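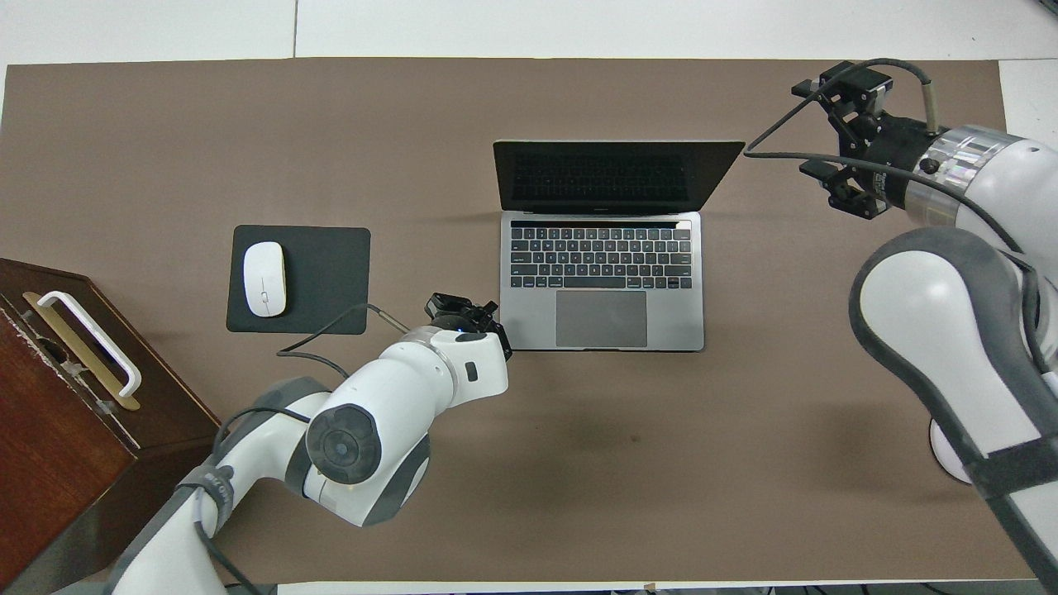 Cleaning a laptop keyboard takes ten minutes and needs very little gear. Most of the crud that makes keys stick is dust, skin flakes and crumbs, and most of it comes out without taking anything apart. Shut the laptop down fully first. Sleep is no good, as pressing keys will wake it. Unplug the charger and anything in the ports, then put the machine on a mat or a folded towel with the lid open and the screen dark. A dark screen also shows up fingerprints, so you can do that at the same time. If your model has a touch strip along the top row of keys, treat it like the screen and keep sprays well away from it.

What you need
A can of compressed air with the straw fitted
Two microfibre cloths
Isopropyl alcohol, 70 per cent
Cotton buds
A soft brush, such as a clean paintbrush or an unused toothbrush

I buy the Zullar cloths in a pack of 3. Any lint-free cloth will do. Don't use paper towel on the screen.

Step 1. Shake out the loose stuff
Hold the laptop on its side with the lid open and tap the back of the base gently with your palm. Turn it to the other side and repeat. Brush along the rows with the soft brush, working from the centre out to the edges.

Step 2. Compressed air
Prop the base up at a steep angle, nearly vertical. Keep the can upright and spray in short bursts from left to right, moving down a row at a time. Turn the laptop a quarter turn and go over it again. Long bursts chill the can and can spit liquid propellant onto the keys.

Step 3. Wipe the keys
Dampen a cloth with the alcohol. It should feel moist and leave no drips when squeezed. Wipe across the key tops, then use a cotton bud for the gaps. Never pour or spray anything straight onto the keyboard. Bleach and kitchen cleaners will take the coating off the keys.

Step 4. Trackpad and palm rest
Same cloth, light pressure. The colour of the cloth will tell you how overdue this was. Greasy patches near the front edge may need two goes.

Step 5. Screen
Use the second cloth, barely damp with plain water. Support the back of the lid with your other hand so you aren't pushing on the hinge.

Leave everything open to dry for half an hour before you switch it back on.

If a key still sticks
Put a small drop of alcohol on a cotton bud, work it around the edge of the key and press the key 10 or so times. Leave it, then try again. Don't lever the cap off unless you have the service guide for your exact model. The clips are thin and break easily, and on some machines one broken clip means replacing the whole top case.

Spills are a different job. Turn the laptop off, unplug it, tip it upside down and take it to a repairer. Rice does nothing useful.

I do mine in January and again mid-year.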